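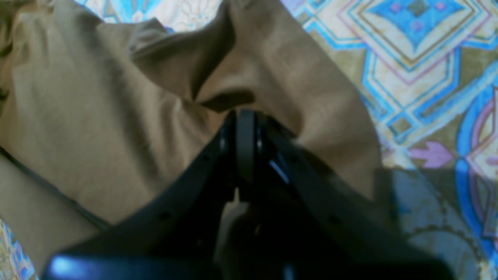
FOR IMMEDIATE RELEASE

Fagerlund Mending brings its clothing repair counter to Torkbridge in September

TORKBRIDGE – Well, we've finally got the keys! After two winters of driving parcels back and forth over the hill, I'm very happy to announce that Fagerlund Mending is opening a proper walk-in repair counter at 111 Gedlow Street, in the old shoe shop beside the bakery. Doors open in September, and the kettle is already there (it went in before the shelving did, which probably says something about how we run the place).

For those who haven't met us yet, we're a small clothing repair business. We've worked out of a shed in Drimik since we began, and a good share of our customers have been Torkbridge people all along. They've been leaving trousers, coats and school uniforms at the hardware store on a Sunday and picking them up the week after. The hardware store has been wonderful about it, but they sell paint and chicken wire, and I think they'd like their back counter to themselves again.

We do hems, zips, patches, torn pockets, worn-through knees and elbows, relining, darning, and taking things in or letting them out. Workwear is the biggest part of it by far. Drill trousers, overalls, heavy cotton jackets, the sort of clothes that cost a fair bit new and tend to go in one spot while the rest is still good for years. I love those jobs. You put a double patch on the inside of a knee, run a few rows of stitching across it, and off it goes back to the farm or the building site.

Prices will be up on the wall so you don't have to ask. A plain trouser hem is $18, a jeans zip is $32 and patches start at $15, colour matched as closely as we can manage. If you'd rather have a patch that stands out, we've got a drawer full of bright offcuts and you're welcome to dig through it. Anything bigger gets a quote before we touch it, and if I think the repair will cost more than the garment is worth to you, I'll say so and you can take it home with no charge.
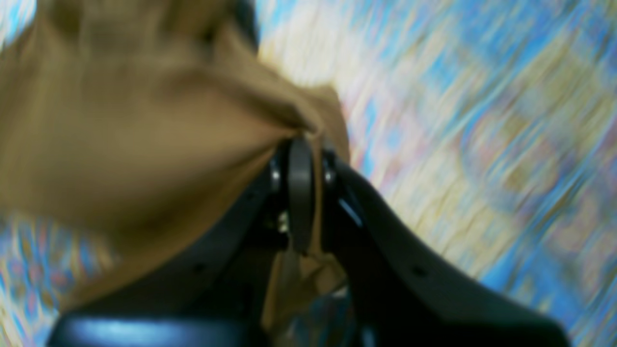

Do I need to wash my clothes before I bring them in?
Please do, and make sure they're properly dry as well. Grit and grease are hard on needles, and a fabric that's going to shrink should do its shrinking before we measure a hem. If something can't be washed because the tear would get worse, just tell us at the counter and we'll sort out what to do.

The new shop also gives us room for something I've wanted to try for ages, a mending table. It's a long bench down the window side with two sewing machines, an iron, good lamps and a tin of everything you'd need for hand repairs. You can book a seat for an evening and work on your own things with one of us nearby to help when the thread does that awful bird's nest underneath. Evenings start at 6:30 and finish when we've all had enough, or at 9, whichever comes first. The first month is free. After that it'll be $12 a seat, thread included, with your own zips and buttons (or you can buy them from us, we'll carry the usual sizes).

No experience needed, truly. I learned on a machine that only went backwards if you hit it, and I was well into my twenties before I could put in a zip without swearing. If all you want to learn is how to sew a button on so it stays there, that's a perfectly good evening.

Help getting the place ready has come from all over. The Torkbridge small shops grant covered $1,000 of the fit-out, and that went straight into wiring and lights, because mending black trousers under the old bulbs would have been miserable. The cutting bench came from a school that was clearing out its textiles room, and it still has initials scratched into one end. I've decided to leave them there. We also put the word out for spare thread and ended up with 281 spools, in every colour you could name and several I couldn't. Mustard is very well covered. If you have a garment in mustard, now's your moment.

The Drimik shed isn't closing. We'll keep it going for the bigger jobs like canvas, horse rugs and awnings, which take up a whole floor and smell a bit. Drop-off there is by arrangement, same as before. Anything clothing-sized can go to either place and we'll carry it across ourselves, so if you live out that way please don't make a special trip into town for a hem.

Counter hours will be 9 to 5 on weekdays, with an hour's close at lunch while it's just the two of us. Parking is around the back, off the laneway, and there's a ramp at the side door for prams and wheelchairs. Please use that one if the front step is a bother. The bell works from there too.

To mark the opening we're setting aside 200 free button replacements, one per person, done while you wait if the queue's not too long. Bring the button if you've still got it. If you haven't, we'll find you something close from the jars.

Bookings for the mending table open at the counter on our first day. Local papers and radio are very welcome to drop by beforehand for a look around, just knock hard, as the machines are noisy and I often have the radio on as well.

Media enquiries: Fagerlund Mending, 111 Gedlow Street, Torkbridge. Leave a note through the door or call in at the Drimik shed on any weekday morning.

ENDS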